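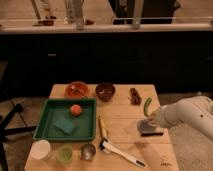
How often should you replace a kitchen sponge? Every week or two if it gets daily use, and sooner if it smells after a rinse.

That was the first thing I asked Kiri Kingi, who has run the cleaning-up side of cooking classes in Nitholm for most of her working life. She was patient about it. People ask her about sponges more than anything else, she told me, and hardly ever about brushes.

Kingi is a brush person. A brush dries faster, reaches the corners of a tray and doesn't hold on to bits of rice. She keeps a sponge for cups and bowls, where bristles tend to skate over the surface, and stores it flat on a tray with sides so the drips stay off the table. A blue-green sponge on a green tray is easy to overlook, and she has wiped down a whole bench before noticing hers was still sitting there.

Her other rule concerns the table itself. Pale timber planks look good and mark easily. Chillies and dried fruit can go straight on the wood for a few minutes while you sort out what you're cooking, but anything small and loose belongs in a bowl. The seams between planks collect crumbs, and a dry brush run along them does more than a wet cloth.

Holger Isaksson, who sells secondhand kitchen goods at Kallio, takes a different view of tables. He oils his twice a year, in January and again in winter, and otherwise leaves it alone. "It's a table," he said. "It's going to look like one."

What he does care about is cups. His shelves hold over 300 of them, mostly odd ones, and he thinks a kitchen should have several small cups that don't match. White for tea, metal for measuring out spices, a coloured one for whatever is left. The metal ones get dried by hand straight away, as water spots show up on the inside.

Long-handled tools are harder to store. A slotted spatula won't fit in most drawers on anything but a diagonal, and then the drawer jams. Kingi hangs hers. Isaksson stands his in a jar by the stove - handle down, so the head can dry.

Neither of them spends much. The dearest thing Kingi has bought lately was a brush for $109, for a class that wanted a fancy one, and she went back to her old one within a month. The fancy one does the windowsills now.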